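Put the cloth back on the table

I grew up with a tablecloth on the table at all hours. It came off to be washed and went back on as soon as it was dry. When I moved into my own flat I bought a bare oak table, oiled it twice a year and was proud of it, and for a long time I thought my mother had simply been behind the times. I now think she was right, and I want to set out why.

The usual case against tablecloths is that they are work. They need washing and ironing, they slide, and children pull them. All of this is true. What gets left out is the work a bare table asks for. Mine needed coasters, then mats for plates, then a bigger mat for hot dishes. It marked if someone left a glass on it overnight. I once spent most of an evening with a cloth and a tub of wax trying to get a white ring out, and I never got all of it. A cotton cloth goes in the machine at 60 with the tea towels.

My neighbour Elspeth Mackay disagrees with me about this and has done for years. Her view is that a nice table is meant to be seen and that covering it is like keeping the plastic on a sofa. I see the point, but most people do not own a nice table. They own a table that somebody was getting rid of, or one that came flat in a box. The top is chipped or it is the wrong colour. A cloth costs a good deal less than a new table and changes the room more. 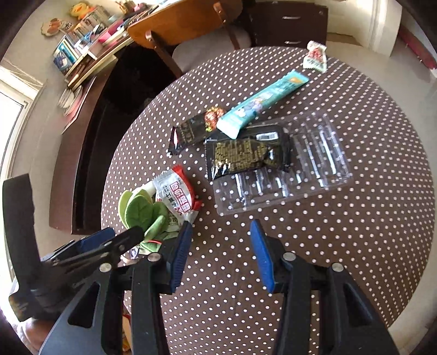 Pattern is where I part company with the people who do still sell table linen. Go into any shop with a home department and you will find white, cream, grey, and a sort of oatmeal. These are colours for a table that is going to be photographed once and cleared. A cloth that stays on all week has to cope with whatever gets put down on it, and for that you want something darkish with a small regular print. Dark brown with white polka dots does the job very well, and on a round table it looks cheerful even when what is lying on it is a snack wrapper and a plush toy made like a leafy green vegetable. Put the same two things on plain white linen and you would feel you had to tidy up before anyone came round.

I don't think tidying up before anyone comes round is a bad thing. I do it. But a table in a house where people live is going to have toys, post, biscuits and somebody's glasses on it for most of the day, and I would sooner have a surface that allows for that than one that makes me cross every time I walk past.

There is also the noise. I had forgotten this until I stayed with Nazanin Kermani and her family for a week one August. There were 6 of us at breakfast, two of them under ten, and it was quiet enough to talk. Her table has a thick felt under the cloth, and cups go down on it without a sound. At home, with three of us, breakfast was all clatter. I bought felt the week I got back.

The shape matters too. Round tables are hard to fit, and this puts people off. The shops sell rectangles, and a rectangle on a round table hangs down in four points that end up in your lap. Buy a round one or hem your own. The sum is the width of the table plus twice the drop you want. I go for a short drop, 15 centimetres, because a long one gets caught between knees and chair legs. Tahsin Gunawardena, who sews far better than I do, made my last one and told me to wash the cotton before cutting. I had not washed the one before, and it shrank.

I will give the other side this much. Wipe-clean cloths are a poor compromise. They crack at the folds, they smell for the first month, and forearms stick to them in hot weather. If the choice were between one of those and bare wood, I would take the wood. Paper cloths are for parties.

As for ironing, I gave it up. Hang the cloth straight while it is damp, pull the edges, and put it on the table before it is bone dry. The last creases drop out by supper.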